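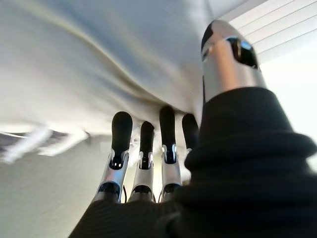
Bislow textile recycling pickup starts Monday, sign up closes early

18 October 2025

Curbside pickup of old bedding, towels and clothing begins Monday in Bislow and the north half of Wiltden. Town council OK'd the one-year trial back in March, 400 households to start. Sign up was supposed to stay open til the end of the month but it filled up Thursday night. Waiting list now.

Collection is every other week, same day as regular trash. Bags go out by 7 a.m., tied, next to the bin and not inside it. Wet stuff gets left behind. So does anything with oil or paint on it.

The hauler is Grestetti, which already runs the drop-off containers behind the Tapia Road fire station. Those stay where they are. Contract is for 52 weeks and then the council votes again.

"We were getting mattress pads and comforters dumped next to the containers every weekend, and then it rains on them," said Seon-mi Nam, who is running the program for the town. "Once it's soaked it goes to the landfill. I would much rather pick it up from somebody's driveway."

Pillows are the one thing people keep calling about, she said. The sorting plant takes them if the cover is whole. 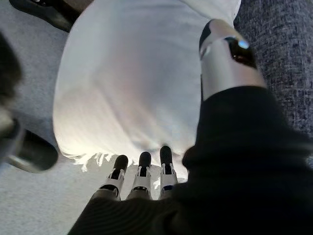 Do torn or frayed items count?
Frayed edges, missing buttons and small holes are all fine. A pillow or comforter that is leaking its filling is not, and should go in the regular trash.

Wearable clothing gets pulled out first and goes to the thrift stores in Wiltden. The rest is shredded for padding and wiping rags. Nam expects about 500 pounds on the first run, mostly closet clean-outs, and then a drop.

Cost to residents is zero for the trial year. What happens after that isnt settled. Two council members said last week they want to see real tonnage before talking about a fee, and a third wants the south half of Wiltden added first. No vote on either one yet. 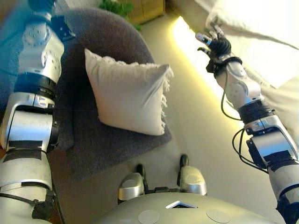

Bags are free at the town hall front desk, two per household, weekdays 9 to 4. Green ones only, the crew won't take grocery bags or boxes. Replacement bags get left at the curb after each pickup.

Waiting list: call town hall and ask for extension 2079, or stop by the desk. Leave your street adress and the number of people in the house. Routes will be posted Sunday night on the town site. Apartment buildings not included for now.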